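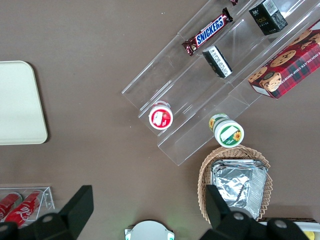

1/ Budget goûter, mois de mars. Je note tout depuis janvier, voilà où j'en suis.

2/ 178 euros de courses ce mois-ci pour deux adultes et un ado. Les barres chocolatées pèsent plus lourd que je pensais. Un Snickers à l'unité revient bien plus cher qu'en lot.

3/ Le mardi je passe chez Leitão, l'épicerie en bas de la rue. Leurs biscuits au citron se vendent par 4, ils tiennent deux jours chez nous.

4/ Essayé les crackers Tallby. Trop salés, je n'en reprendrai pas.

5/ En avril, gâteau maison le dimanche et plus d'achats à la caisse. Je mettrai le tableau à jour ici.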